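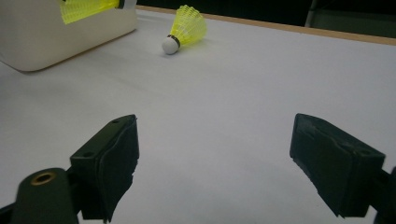 pidik

Tuesday, April 21, 2026

Yellow-green plastic skirt, white cork, thin dark band round the join. On its side, as they always end up.

Welcome to the shuttle page! I've been meaning to put one up ever since we started playing at Korcombe in September, and I've finally run out of excuses. If you've come looking for action shots of people leaping about in white shorts then I'm sorry, you want a different website. I like the shuttles. I like them more than I like playing, if I'm truthful, and my backhand would tell you the same.

I grew up thinking a shuttlecock was a white feathery thing that lived in the shed and had always lost a bit on one side. Then I joined a proper evening group and found everybody hitting these bright plastic ones, and I was a bit sniffy about it for a week or 2 before I gave in. They last! You can have a whole evening of beginners clonking away with one and it still more or less goes where you send it. Feathers are lovely to hit but I can wreck one in a single game, and I say that as someone with very little power.

The colour is a big part of it for me. Korcombe hall has pale walls and those long strip lights, and a white shuttle just vanishes up there - you stand with your racket in the air like the Statue of Liberty and it lands behind you. The yellowy-green ones I can follow nearly all the way down. On a white table it's even brighter, I think, which is why I'm so fond of the picture at the top.

Have a look at the skirt as well. It's all lattice, a little mesh that fans out from the base, and I could stare at it for ages. Feather shuttles are pretty in a fussy sort of way but the plastic ones remind me of garden netting, or one of those paper lanterns with the slits cut in. If the mesh gets squashed in your bag, try leaving it somewhere warm for the evening. I've rescued a few like that. Once it's split, though, I put it in the garden box for the children next door.

A few people have asked about the coloured bands. On a lot of nylon shuttles the band tells you the speed - green for slow, blue for medium, red for fast - but I wouldn't swear that every maker sticks to it, so check the tube. Ours are mostly medium. We tried fast ones in a cold spell and half of them still dropped short, so what do I know.

Storage! Mine used to rattle around loose in the bottom of my bag with the grips and an old banana. Now they go back in the tube, all facing the same way, and the tube goes on the shelf by the back door. I did buy 100 of those sticky labels from Kazemi in town to mark up the good, the middling and the practice-only, and I've used almost none of them.

We play Thursdays, all standards, and we share the shuttles out at the start so you needn't bring any. Spare rackets in the cupboard. Soft shoes please, the floor has just been done.

More pictures when I get round to it. I've got my eye on some pink ones.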